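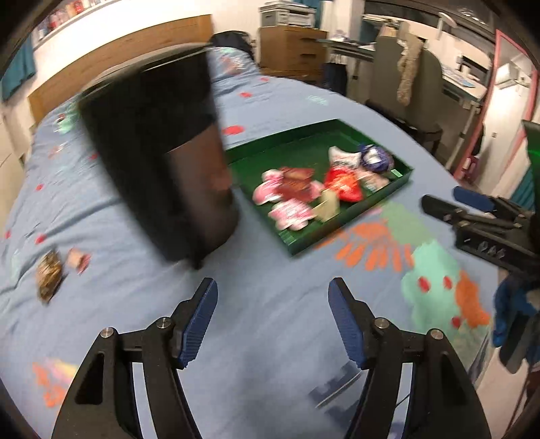 Vol. 37, p. 412

Snack tray

A snack tray is a shallow, open carrier used in the home to keep small packaged foods together in one place. The term covers both the object and the habit of filling it. Trays of this sort are set on coffee tables, desks, counters and beds, and are usually rectangular with a low rim. Household writers have credited the snack tray with a good many benefits, from smaller portions to calmer evenings, and few of those claims rest on anything firmer than the writer's own kitchen.

Name and scope

The word "tray" is used loosely. Sellers apply it to flat serving boards, to divided dishes and to bins deep enough to hold a loaf of bread. In this article it means a carrier whose rim is low enough that the contents can be seen and reached from the side. A deeper container is better called a bin or box, although shops seldom keep to the distinction. The line matters in practice: packets in a bin get buried, and packets in a tray slide off.

A "snack station" is a larger arrangement, often a shelf or drawer. A "snack basket" is woven or meant to look woven. Neither is treated at length here.

Shape and color

The common form is a rectangle with rounded corners. Round trays are sold as well, but flat packets do not fit a curve and tend to ride up over the rim. Handles are useful when the tray is carried from room to room and get in the way when it is stored on edge.

Color receives more attention than it deserves. Guides recommend a plain tray so that the packets stand out, yet most snack packaging is printed in reds and pinks that would stand out against nearly anything. A green tray does set off red and pink wrappers well. The same tray on a patterned bedspread, say light blue with red dots and orange strokes, is one more bright thing among many, and a packet dropped beside it can be hard to pick out. Whether this has ever inconvenienced anyone enough to justify buying a second tray is doubtful.

Contents

A typical tray holds a mixture of flat packets, one or two small boxes and perhaps something round. The mixture is the main difficulty. Flat packets stack and then slip. Boxes stand upright only while something is leaning on them. Round items go to a corner and stay there.

Several methods of filling are described in household guides:

By type, with sweet on one side and salty on the other. This lasts until the first person takes something.

By size, with boxes at the edges and packets in the middle. It looks tidy and holds up fairly well when the tray is moved.

By date, with the oldest in front. It is borrowed from shop shelving and makes sense only where there are enough packets for any of them to be forgotten.

In a loose pile. Guides do not recommend it. It is by far the quickest, and every packet can still be reached.

The Drenska method, named after the household handbook that promoted it, calls for no more than 20 items on a tray and a weekly refill. The handbook gives no reason for the figure. It also makes no allowance for size, so that a tray of candies and a tray of large chip bags are held to the same limit.

Use on the bed

The bed is the most disputed place for a snack tray. Those in favor point out that a made bed is often the largest clear surface in a bedroom, at a handy height for sorting, and that nothing rolls far on a bedspread. Those against mention crumbs. Both sides are right, though the argument is usually conducted as if sealed packets and open ones were the same thing. Sealed packets leave no crumbs.

Sorting on a bed has a drawback of its own. A mattress gives under weight, so a tray set near a person's knee will tip toward it, and the lighter packets end up on the cover. Advice to place a board underneath is sound but largely ignored. Pillows pushed up to the headboard leave more room and keep small items from disappearing behind them.

Strays are common whatever the surface. In most sorting jobs a couple of packets are left lying apart from the tray, either because they have not been placed yet or because they will not fit. The guides speak of an "undecided" pile. It rarely gets decided – it goes back into the bag.

Pairing with a bin

Some arrangements use a tall open bin along with the tray. Stock stays in the bin, and the tray is filled from it. Cestonar, a maker of home storage goods, sold the two as a set beginning one March and described the pair as a "complete snack system." The bin was tall and the tray was shallow, and there was little more to the system than that. Buyers could put together the same thing from whatever they had on the shelf.

The pairing does have one real use. Emptying a bin onto a bed or table shows what is at the bottom, where the oldest packets are. After that the tray can be filled in full view. Tipping a tall bin from any height scatters the contents, so it is better to lower the rim to the surface first.

Claims and evidence

The claim most often repeated is that a visible tray makes people eat less. The opposite claim, that food left in sight gets eaten sooner, is repeated nearly as often, sometimes in the same guide. A survey of 400 homes issued by Kekana, a seller of trays, reported that owners felt "more organized." It did not ask what they ate, and it did not include homes without a tray for comparison.

Claims of savings are no stronger. A tray may help a household notice that it already has three open boxes of crackers. It may equally prompt the household to buy more in order to fill the tray.

Care

Most trays need only a wipe with a damp cloth. Crumbs collect where the rim meets the base, and a dry brush gets them out more easily than a cloth does. Dornetti, another maker, advises lining the tray with paper. The paper shifts under the packets and has to be replaced, and an unlined tray is no harder to clean.

See also: Bedspread; Lunch box; Pantry; Serving tray; Storage bin

Entry last revised Thu 5 August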